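Right, the airing cupboard has beaten me and I've had every top in the house out on the bed, so I'm going to write up how I fold long-sleeved T-shirts these days. It'll be a long one, so get yourself a tea. (1/19)

Some background first. We moved to Pellthorpe in April and the new bedroom has no wardrobe at all, only a chest of drawers and a funny little cupboard over the boiler. Everything that used to hang now has to be folded, and I was a hanger person for my entire adult life. (2/19)

The drawers are Bretier ones, second-hand, lovely dovetails, a bit sticky on the left runner. They're 117 mm deep on the inside (yes, I measured, I wanted to know whether a rolled jumper would stand up in there, and it very nearly does). (3/19)

Short sleeves I can manage with my eyes shut. It's long sleeves that make a mess of a drawer, with one cuff always working its way out and getting nipped when you push it closed. My mum used to tuck the cuffs inside the neck, which I tried for a week and then spent every morning fishing about for them. (4/19)

So, first thing: you want a big flat surface at a height that's kind to your back. The bed is too soft and too low. I did a whole basket on the bed last month and walked about like a question mark until teatime. (5/19)

Second thing, put a cloth down. A plain dark one is my favourite, because you can see the outline of whatever you're folding and any fluff shows up straight away. Mine is a remnant from Biswas, the fabric place by the bus station, and it cost me hardly anything. A bit of grip in the cloth helps too, because knits slide about terribly on bare wood. (6/19)

Third, spread the thing out properly before you fold anything. I know it feels like a waste of time! But a thin knit holds on to every crease you fold into it, and a minute of smoothing now saves you the iron later. Work outwards from the middle with flat hands, and don't tug at the hem or it goes wavy. (7/19)

A dark red top on a black cloth, still with its wrinkles in: (8/19)
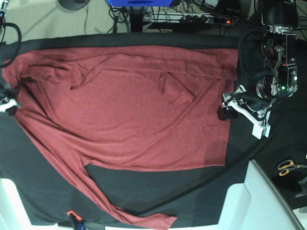
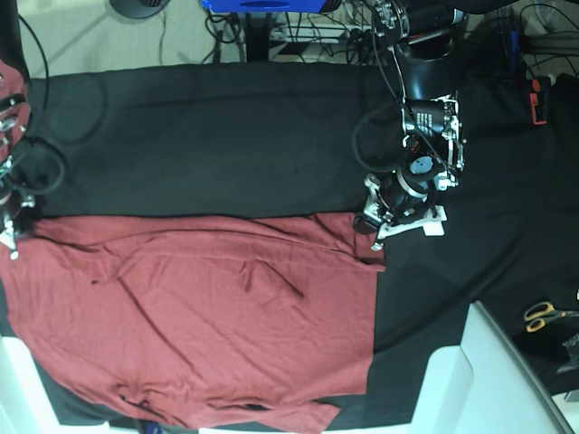
Wrinkles in the middle are the ones I go for first. If you start at the edges you just push them all inwards and they gather up in a lump, and then you've got to begin again, and by then the kettle's boiled and you've lost interest. (9/19)

Then get one side edge straight. Only one! I line it up by eye with the edge of the table, and once that's true the rest of the shirt more or less follows it. I used to fuss over all four sides and it took forever and looked no better. (10/19)

Sleeves next. Front of the shirt facing down, fold one side in by a third, and bring the sleeve back on itself so that it runs down towards the hem. Do the other side to match. You should have a long tidy strip with both cuffs lying inside it, near the bottom, where they can't wander. (11/19)

If the sleeves are longer than the body (all of mine are, I have arms like a toddler and everything comes down over my hands), turn the cuff up once before you bring the sleeve down. Don't turn it twice. Twice makes a ridge, and you'll be able to feel that ridge through every fold that comes after. (12/19)

Now fold the hem up to just short of the collar. Leave a gap of two fingers or so, then fold in half again. That little gap is what lets it stand up on its own. I can't explain the physics but I've tried it with and without, and the ones without flop over like old lettuce. (13/19)

Stand them in the drawer in a row, fold side up, as though they were books. I go light to dark from left to right, and my other half goes by whichever one was nearest. We've agreed to have a drawer each. (14/19)

A word about reds, as I had a few replies last time. I do wash mine separately for the first few goes, cool, inside out, and I dry them away from the window. They still soften to a sort of brick colour in the end and I've come to like them better that way. My oldest one has got lovely and soft and I'll be wearing it until it falls to bits. (15/19)

Check they're bone dry before they go in the drawer as well. Seams and cuffs are the last to dry, and the underarms, so give those a good squeeze. I put a whole stack away too early in the summer and the drawer smelt like a swimming bag for days, and I had to have everything out and start from scratch. (16/19)

Somebody asked about those plastic folding boards. I had the Relness one for a while and it does make everything the same size, which is very satisfying, but it's a bit narrow for long sleeves and I kept having to stop and rearrange them. It's gone to my sister's for the school polo shirts and it's perfect for those. If you mostly fold small things I'd say get one! (17/19)

For the very thin ones, the sort you can nearly see through, I don't do the last fold at all. I roll them from the hem, loosely, and they go at the front of the drawer where they don't get squashed. They come out with hardly a mark. Anything with a print on the front I fold with the print on the inside, so it isn't rubbing against the wood every time the drawer opens. (18/19)

Jumpers are a whole other business and I haven't cracked the chunky ones yet, so if you have a way of folding a proper thick roll neck that doesn't take up half a shelf, please do tell me. I've got the big green one sitting on the landing chair until I decide what to do with it. (19/19)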